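Kwesi Dramani has walked the slope at Fludlow Park for 42 years, and he still stops at the same old tree. "Look at those roots!" he says, before we've even said hello. "I sat on them as a boy, and now my grandchildren do."

He leads the Tromville tree walks, which set off at 3 every afternoon in May and carry on right through to leaf fall. I'd expected a list of Latin names. What I got was a man who pats trunks as he passes (and talks to one or two of them).

"People come for the flowers, and that's lovely," he says. "But I like it when the leaves are down and you can hear your own feet."

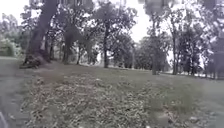
Does he have a favourite spot? "Halfway up - always halfway up. You get the big trees beside you and the sky coming through, and you forget the town's there."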